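Handout 4: Choosing a Starter Gripper Kit
Course reader, Rhodri Ellis

Welcome back, everyone! Last time we got through fixed arms and their price lists, and I promised we'd spend this session on something you can pick up and carry, so please have the Kolleo brochure next to you while you read (the short one, not the long one with the warranty tables).

Kolleo is a hand-held gripper kit sold by Sarmiento. The single kit lists at 500 dollars and the classroom bundle at 3,000, and I'd like you to work out for yourselves what a small shop would really be paying once spare fingers and a second year of support go in. Write your figures down, because we'll compare them in July with the ones Abilio Alcaraz collected at Narnbridge.

Now, the fingers. They're the soft ribbed kind, with a grip strip down the inside, and I have to say I've grown very fond of them. A ribbed finger tends to bend around whatever it presses on, so you don't have to line everything up perfectly before you close. The price you pay is some precision, and flat things lying on a table are still a nuisance (coins, cards, you'll see!).

When you review a kit for Giltthorpe, start with one small object on a mat, fingers wide open, and come in slowly from the near side. Note your approach before you note your grip. Last year's group logged 3,541 tries, and the notes I still go back to are the ones where somebody wrote down how they came in.

For next time: read section 19 of the brochure and bring one question for the seller. Pricing questions are fine, and so are fussy ones about screws.

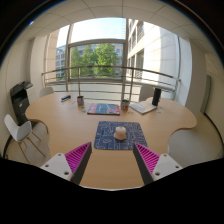
Photo: Giltthorpe course reader, Handout 4. The kit's fingers open at the near edge of the mat, small pink object resting on the mat between them and the far side.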